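Paddles left out on the white table, again
Games Room & Rec Space board, 9 replies

macarena_v
Posting for the Vorenel building since our group chat has given up on me. We have one white table, one table tennis crowd and one board game crowd, and the same surface has to serve both. State of play as of July 5, 2021:
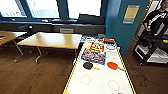
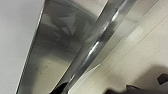

What do you wipe a glossy white tabletop with if you don't want streaks?
A damp microfiber cloth with one drop of dish soap, then a second cloth that's dry. Skip the glass spray, it leaves a film.

lcollado
Seconding the two cloths. I'd worry more about the red circles. Are those marker? Rubbing alcohol on a cotton ball, test a corner first.

macarena_v
The circles stay. Anselmo says they are "targets" and I've been asked not to touch the targets.

anselmo_c
They ARE targets. You bounce the ball in one and your partner returns it to the other. We got to 490 in a row in August.

sole.villanueva
You did not get to 490.

anselmo_c
Nearly 490.

snezana_n
Can we talk about the stuff piled at the far end? The boxes need a shelf. There are wooden tables right there with hardly anything on them and everybody still drops things on the white one.

lcollado
People put things where other things already are. We bought a Sterudo cabinet for ours, 6 shelves, and now the junk lives on top of the cabinet.

sole.villanueva
Disagree on a cabinet. Doors mean nobody puts anything back. Open bin, one for paddles, one for the rest, 2 minutes before you leave.

snezana_n
We had open bins at Sasari. Somebody kept soup in one.

macarena_v
Sealed soup?

snezana_n
I'd rather not go into it.

anselmo_c
Fine, I'll put the paddles away. Black one goes on the left though.

macarena_v
Bins it is, I'll pick up two this week. Still taking opinions on lids.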